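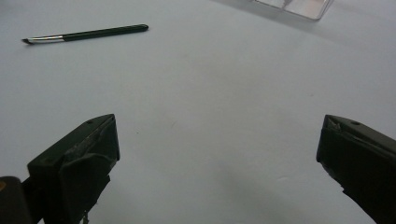

Grooming corner at the Mokoena drop-in, progress since the last report. Short version – tables are in, supplies half sorted, mirrors late. The new tables are the big change, white tops, matte finish, and small stuff shows up on them right away, a slender makeup brush is easy to spot from across the room. Clear plastic containers are what we settled on for the tabletops too, so people can see what's inside without asking. Old brown tables went to the back office.

What the money went on so far. Tables, containers, brushes, first order of skin and hair supplies from Fustus. Still to buy: second order of brushes, lamps, a lockable cabinet. Zodwa has the receipts in the blue folder and will scan them before the end of September. One receipt is missing (delivery charge), Fustus are sending a copy.

Sorting. Took longer than planned. We got a big donation from the Ulano salon when they closed their second location, very generous but everything came in mixed up. Brushes in with combs, opened powders in with sealed ones. Khanyisile and Yolandi spent most of two afternoons going through it. Rule we ended up with – anything opened goes out, no exceptions, even the nice ones. Brushes get washed with mild soap, rinsed, laid flat on a towel overnight. Not upright in a cup, water gets down into the handle and the hairs start dropping out. We lost a few that way early on. 100 brushes washed and ready as of this morning. Combs not counted yet.

Sessions. Started the job interview mornings. Two held, both full. People come in before an interview or a first day, get a place at the table, a mirror (borrowed for now), whatever they need from the containers and someone to help if they want it. Most want help with hair more than makeup, which we did'nt expect. Charmaine has asked if we can move part of the makeup budget over to hair products. I'd like to say yes. It would be $400 out of the supplies line, total stays the same. Please confirm by email, she wants to order soon.

Also had a request for a shaving station. There's space for it by the sink but we would need another outlet put in. Have asked the building office for a price, no answer yet. Will chase.

Problems. Mirrors from Zevurik are late again. First they said August, then early September, now "in transit". Beatriz has called twice. If they are not here by the next report I want to cancel and buy plain ones locally, they don't need to be fancy. Lighting is the other thing – daylight is fine until mid afternoon, after 4 p.m. it gets too dim on the side away from the windows and people can't match colors. Lamps will fix that, we just need to pick some that clip on and don't take up table space.

Cleaning between people is working OK. Wipe the table top, brush goes in the used bin, fresh one out of the clean container. The bins looked too much alike to begin with and a clean brush got thrown in with the used ones, so the used bin has red tape round it now. Seems to of solved it.

Training. Yolandi ran a short hygiene session, five people came. Khanyisile is typing up the notes so new helpers get the same thing. Will attach to next report, draft is not fit to send yet.

Next:
Finish sorting Ulano donation, combs and clips still to do
Mirrors, decision one way or the other
Order lamps and cabinet
Budget move for Charmaine (needs your OK)
Outlet price
Third interview morning, sign up sheet already going round

Feedback forms from the first two mornings are with Zodwa, she will type up the comments and send them seperately. Call me if anything above isn't clear, mornings are best.

Beatriz Antunes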